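Betreff: Re: [demontage] Vorführung der Zerlegezelle bei Flumex, Rückfragen

Hallo zusammen,

am 19. Januar 2024 kam auf der Liste folgende Anfrage:

> Kann jemand, der bei der Vorführung war, kurz etwas zu Taktzeit, Greifer
> und Kameraposition schreiben? Uns interessiert vor allem, ob die Zelle
> Desktop-Rechner mit unterschiedlichem Innenaufbau ohne Umrüsten
> verarbeitet. Im Programm stand dazu nur »variantentolerant«.
> Außerdem: Wird der Prozessor mit entnommen oder bleibt er auf der Platine?

Ich war in der Nachmittagsgruppe und antworte der Reihe nach.

Aufbau: Die Zelle besteht aus einem Arm mit Zweifingergreifer und einer kleinen Kamera am Handgelenk. Eine zusätzliche Deckenkamera gibt es laut Flumex im Versuchsstand von Vernness, in der vorgeführten Zelle nicht. Die Bahnplanung kommt von Toltarico und läuft auf einem eigenen Rechner neben der Steuerung. Der Seitendeckel wird vorab von Hand abgenommen, ebenso der Prozessorkühler. Das automatisierte Öffnen ist für Mai angekündigt.

Taktzeit: Genannt wurden 200 Sekunden pro Gehäuse, gerechnet ab aufgelegtem, offenem Tower. Darin sind 60 Sekunden für Bildaufnahme und Lageschätzung enthalten. Ich habe nicht mitgestoppt. Bei der Lageschätzung dürfte noch Luft sein, der Arm steht in dieser Zeit still.

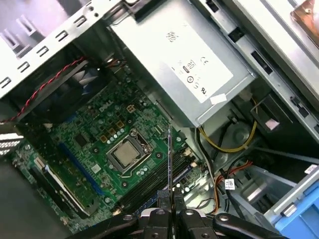

Varianten: Die Zelle lokalisiert zuerst das Netzteil und den Prozessorsockel und leitet daraus die Orientierung der Platine ab. Hinterlegt sind derzeit 300 Gehäusetypen. Bei einem unbekannten Typ hält die Zelle an und verlangt eine manuelle Zuordnung am Bedienpult. »Variantentolerant« ist also wörtlich zu nehmen, mehr sollte man nicht hineinlesen. Kabelbäume, die über der Platine liegen, sind nach Auskunft von Flumex die häufigste Abbruchursache.

Prozessor: Die Entnahme ist vorgesehen, der Haltebügel wird dabei mit dem Werkzeug entriegelt. In meiner Gruppe wurde dieser Schritt nur erläutert. Ob die Kontakte im Sockel beschädigt werden dürfen, hängt vom Verwertungsweg ab. Flumex geht von stofflicher Verwertung der Platinen aus.

Greifer: Die Finger stammen von Belhaj und sind verschraubt, ein Wechselsystem ist nicht vorhanden. Wer Schrauber und Greifer im selben Ablauf braucht, muss einen zweiten Arm einplanen. Auf Nachfrage wurden für den Fingertausch 4 Minuten angegeben, ohne Neukalibrierung der Kamera.

Offen blieb die Frage nach der Schnittstelle zur Chargenverfolgung. Die Unterlagen dazu sollen nachgereicht werden, ich stelle sie dann ins Listenarchiv. Falls jemand aus der Vormittagsgruppe die Prozessorentnahme im Betrieb gesehen hat, bitte hier ergänzen.

Gruß aus der AG Messtechnik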